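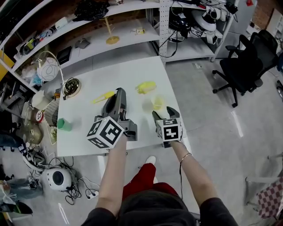
4. Getting the marker cubes tracked

Right, so by now you've got Mindix installed and the head camera talking to it (if you haven't, go back to section 3, because nothing in this bit will make sense). Next job is teaching the software where each gripper is. Mindix finds the black-and-white codes on the cubes, works out the pose of each cube, then shifts that pose to the fingertips using an offset you give it. Two grippers, two cubes, two offsets. It's fiddly the first time and pretty quick after that.

I'm assuming you're using the hand-held pair and not the arm-mounted ones. Su-chen Kong wrote the arm version and it lives in the Jadby folder.

4.1 Before you start

Have your camera calibration file handy, the one you saved at the end of section 3. If you've touched the focus since then, even a smidge, redo it. I've tried to get away with not redoing it and lost an arvo to a left hand that floated a few centimetres over the table.

You'll also want a tape measure or a ruler, and a table with a few objects on it. Cups are good, and anything long and light that you can pick up from either end. Leave the clutter on the shelves behind if you like, the detector doesn't care much about it.

4.2 Registering the cubes

1. Open Mindix and choose Trackers, then Add cube. Do the left one first. The order matters, as the first cube you add gets called left whether it is or not.

2. Type in the edge length of the printed code in millimetres. You're measuring the black square only, so leave out the white border and don't go by the edge of the cube. Ours come out at 30. Yours might not, so measure!

3. Hold the left gripper up where the head camera can see it and turn it slowly, so each coded face gets a look-in. The little face icons go green as they're picked up. The face that's fixed to the handle stays grey and that's fine.

4. Press Save, then do the same for the right.

5. Swap to the live view and wave each hand in turn (yes, you'll feel like a goose). The matching set of axes should move. If the wrong one moves, hit Swap hands and don't bother starting over.

Note: keep sleeves and fingers off the codes. One covered corner is enough to drop a whole face. If only one face is left in view you'll still get a pose, but it can flip between two answers, and you'll see the axes jump about like mad.

4.3 Setting the fingertip offset

6. Pick a spot on the table and mark it with a bit of tape.

7. Close the jaws, put the tips on the tape and click Start pivot.

8. Keep the tips planted and rock the handle forward, back and side to side. Mindix wants 100 samples and it'll beep when it's got them. Slow is better here. I go slower than feels sensible.

9. Read the residual. Anything under 3 mm is good enough for tabletop work. Over that, do it again, and check that the cube hasn't worked loose on its mount.

10. Repeat for the other hand.

Caution: don't copy the left offset across to the right and flip the sign. The cubes are clipped on by hand and never sit quite the same. Ruan Ngcobo put a Mirror button in an early build and we've since taken it out, but it's still in the menu if you're on release 113 or older. Leave it alone.

4.4 Jaw opening

The planner needs to know how wide the jaws are as well as where they are. Chin-lung Yeh's estimator reads this from the image, and it only asks for the two extremes.

11. With the jaws fully open, press O on the keyboard. You'll need to put one gripper down for this, or grab a mate.

12. With the jaws fully closed, press C.

13. Open and close them a few times and watch the width bar. It should follow along smoothly. If it sticks halfway, turn on a lamp or shift the one you've got – dark grey fingers over a dark background give the estimator a hard time, and a pale tabletop helps heaps.

4.5 A quick trial recording

14. Press Record, pick up a cup, put it down somewhere else, press Stop.

15. Open the replay and tick Show gaps. Red bars on the timeline are stretches where a cube went missing.

Short gaps get filled in for you. Long ones don't, and the planner will chuck out the whole take if one falls in the middle of a grasp. Nearly all of mine happen when I cross my wrists or let one hand pass in front of the other, so look there first.

16. Happy with it? Save the profile under your own name. Jui-lin Fung and I shared one for ages and kept overwriting each other's offsets – not recommended.

Section 5 covers exporting to Coststead.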